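## 4. Setting up the Hilano folding work table

Read this section before unpacking the second carton. The table can be put together by one person, but turning it over in step 7 needs two.

### 4.1 Choosing the place

1. Pick a level floor with a power socket within reach of the Wegener lead (3 metres). Do not use an extension reel.
2. Leave enough room behind the table to open the rear latch cover. If the table is to stand against a wall, fit the latch first and push the table back afterwards.
3. Sweep the floor. Grit under the feet will throw the levelling out later on.

> **Note:** The table can stand on carpet, but the feet must be checked again after a week as they settle into the pile.

### 4.2 Fitting the legs

4. Lay both panels face down on a blanket, with the long edges touching.
5. Find the bag marked 13. It holds the leg bolts and the short hex key. The bolts in the other bag look the same but are longer and will come through the top.
6. Fit each leg with two bolts. Turn them by hand until they bite, then a half turn with the key. Do not tighten fully yet.
7. With a second person, turn the table over and stand it on its feet. Lift by the frame, never by the panels.

**Caution:** Keep fingers away from the join between the panels while turning the table. The hinge is not locked at this stage and the panels can close.

### 4.3 Lining up the panels

8. Press down on both sides of the join with the flat of your hand. The two surfaces should feel level all the way across.
9. If one side is higher, loosen the hinge screws on that side by a quarter turn, press the panel down and tighten again.
10. Slide the locking bar across until it clicks. Pull it back once and lock it again to be sure.
11. Now tighten all the leg bolts.
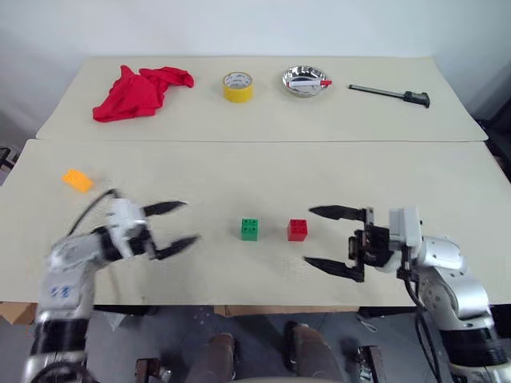
The join is the part of the table that gives most trouble in use, and most of the calls our service desk takes are to do with it. Crumbs, glue and filings collect in the gap and stop the panels from sitting flat. A thin dark seam running from side to side, as between the front and rear panels here, is normal and does not need filling. Do not run tape over it, as the glue will lift the finish when the table is next folded. Small things in regular use, such as a cloth, a roll of tape or a metal bowl, are best kept on the rear panel, which takes less weight than the front one.

### 4.4 Levelling

12. Place a spirit level along the front edge, then along each side.
13. Turn the foot under the low corner anticlockwise to raise it. Each foot can be raised by up to 3 cm.
14. Lean on each corner in turn. If the table rocks, repeat step 12.

> **Note:** If a foot has reached the end of its thread and the table still rocks, use the Grernix floor pads (part 123, sold in pairs). Do not use folded card.

### 4.5 Connecting the lamp rail

Skip this part if your table came without the rail.

15. Switch off at the socket.
16. Push the rail into the two brackets under the rear edge until it stops.
17. Join the white plug to the white socket. The plug has a rib on one side and will only go in one way round.
18. Clip the lead to the back left leg and switch on.

**Caution:** Fliline bulbs rated 3000 K are supplied. A replacement must have the same wattage as the one taken out.

### 4.6 Before first use

Wipe both panels with a damp cloth and a little washing-up liquid, then dry them. Do not use scouring powder or thinners. Check the locking bar again after the first day's work, and tighten the leg bolts once a month after that.

If a part is missing, write to Genivaldo Queiroz in the spares department and give the number printed on the underside of the front panel. Orders placed before June are sent in the old packaging, and in those cartons the hex key is taped inside the lid.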